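Visit report: the Hegyi table works, November

Print this page | E-mail to a friend

The Hegyi works opens its doors to the trade once a year. Our group of 10 was met at the goods entrance at 9 and taken round by Noémi Lengyel, production manager. The works makes tables and benches for schools and canteens, mostly in beech and oak.

Boards arrive kiln-dried and are stacked on stickers in the conditioning store before any cutting. Lengyel gave the target moisture content as 9 per cent. Each pack is checked with a pin meter at both ends and in the middle, and the readings are chalked on the top board. One pack had been set aside for a spread of more than 3 points.

From there the route follows the material: crosscut, rip, four-side planing, glue-up. The press is a Zunik with radio-frequency heating. Adhesive is spread by roller on one edge only, which surprised Malte Görtz, who runs a similar line with both edges coated. Lengyel replied that squeeze-out was easier to control and that joint tests had shown no difference.

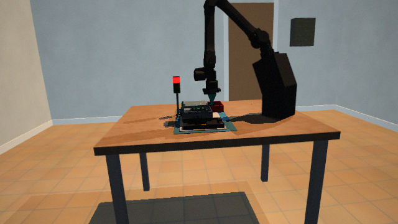 Reading time: 3 min

Edges are treated separately from the faces. A dark edge on a lighter top is popular with canteen buyers, as it hides knocks from chairs. The stain goes on by hand before the lacquer and is left overnight. Tops are then sprayed on both sides to limit cupping.

Legs are fixed with steel plates and machine screws into threaded inserts. Test tables are loaded at one corner and racked sideways until something moves. Insert pull-out remains the usual failure.

Dust extraction was the weak point of the visit. The Ladgate unit serving the sanding bay was down for a filter change, so we saw the bay only through the door. Coffee followed in the sample room.

Comments (3)

Trinidad Aguirre
Did they say which grit they finish at before lacquer? We stop at 180 and get complaints.

Nadja Gisler
150 then 220 on the oak, if my notes are right. Beech I didn't write down.

Charmaine Radebe
Parking was full by half past eight. Use the lower yard next year.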